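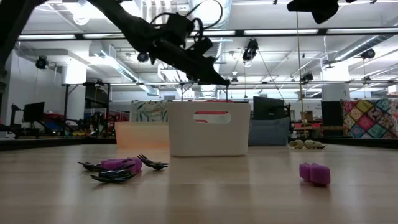
Red carpet check, Grirkcombe Picture House, for the premiere of the Eltasport documentary. Walked by Satish Kurup on November 2, 2023, comments by Gwendolyn Greenberg, who has to sit with the publicists afterwards. Stars' phones are to be handed over before the screening and kept in a white plastic basket with an oval handle hole, one basket per cast table. Last year we used a champagne bucket, and a soap star's agent is still writing to us.

1. Carpet taped at all edges
Pass. 42 metres, no ripples. Heels tested by Satish, who would rather not discuss it.

2. Barrier between fans and arrivals
Pass, with a grumble. The gate by the bins sticks. Anyone famous enough to need a quick exit should use the other one.

3. Photographers' pen
Fail. Marked for 25, passes issued to rather more. Clilthorpe Security to move the rope back before doors.
GG: They said this in December as well.

4. Backdrop fixed and weighted
Pass. Sandbags on both feet. The Nambiar logo is upside down on one panel - not a safety matter, but somebody will cry.

5. House capacity
Pass. 623 seats, all bolted. Row F wobbles if you laugh, so we have put the critics there.

6. Fire exits clear
Fail, then pass. Left-hand exit was blocked by a rack of borrowed gowns, now moved to the cloakroom. Rack tag 3052 if the stylist rings.

7. After-party stairs
Not checked. Key is with the DJ.
GG: Ring him again after lunch, he doesn't do mornings.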